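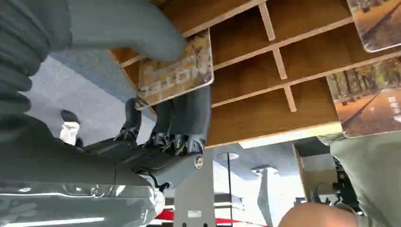 A **boarding house** is a house in which lodgers rent one or more rooms, by the night, the week or the month, and take their meals at a common table. The owner, or a manager who lives in the building, gives the meals and normally the clean bed linen as well. The word is used mostly for older houses of this kind. A modern building where people rent single rooms and cook for themselves is more often called a rooming house, but the two words are mixed in daily speech and also in some by-laws.

## Name and related terms

In the word "boarding", the part "board" means the table on which food was served, and later it came to mean the food itself. The phrase "room and board" keeps this older sense. A person who lives and eats in the house is a boarder. A person who only sleeps there is a lodger or a roomer. In some towns there was also the day boarder, who slept elsewhere and came only for dinner.

A boarding house differs from an inn in that its guests stay longer and do not usually come in from the road without notice. It differs from a hotel in its size and in the shared table.

## Daily order

Meals were served at fixed hours and a boarder who came late could lose his portion. Breakfast was early in houses near a mill or a harbour. The midday meal was often carried to work in a pail, and supper was the main meeting of the household. Seats at the table were in many houses given by length of stay, so that the oldest boarder sat beside the landlady and the newest one near the kitchen door.

House rules concerned mainly noise, visitors, tobacco and the use of the bath. Hot water was commonly limited to certain evenings. The rent was paid in advance, and laundry was counted apart from it, except in the cheaper houses where the boarders washed their own clothes.

## The houses of Akham

The river town of Akham had about its wharf a row of boarding houses for sawmill workers. The largest was the Heiskanen house, with 22 rooms over three floors and a dining room in the basement. When the mill was at its busiest the town had 3000 people, and many of the single men among them lived in the row. The house was kept by two generations of one family. The second owner closed the dining room and let the rooms without meals, which ended its life as a boarding house in the strict meaning.

The local historian Pejman Vahidi has collected the rent books and some letters of the row in his study *Supper at Six*. He opens his chapter on the house with a short note from his own visit: 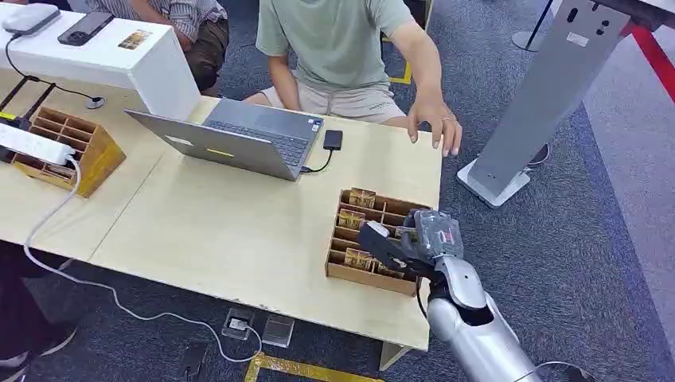
**AKHAM, May**

The street is quieter than I had imagined it from the letters. Two of the houses still stand, and a third has only its front steps, which lead up to grass. I asked at the bakery about the Heiskanen dining room. The woman there knew that her grandfather ate in it every evening and complained of the turnips. She could not say in which room he had slept. The rent books can say it, but they do not mention turnips.

Vahidi argues that the table, more than the bed, was what kept boarders in one place. In the rent books, men who moved from one house to another often paid the same price or a higher one for a room on the same street. Other writers find this difficult to prove, as the books seldom give a reason for leaving.

## Decline

Boarding houses became fewer when small flats with their own kitchens became cheaper to build and workers could travel longer distances to their jobs. 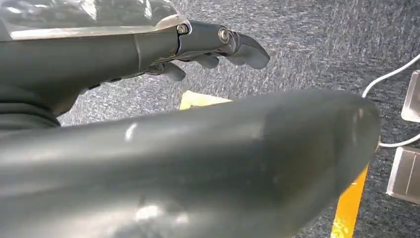 Town rules had also a part in it. Navstead, for example, brought in a licence for any house with more than two paying residents, and asked for a second stairway where meals were served to 30 persons or more. Many owners did not have the money for such building work. Some of them turned to letting rooms only, and others sold. In Pranside the last house with a common table became an office, and its long dining table is now in the town hall.

## See also

- Guest house
- Lodging
- Rooming house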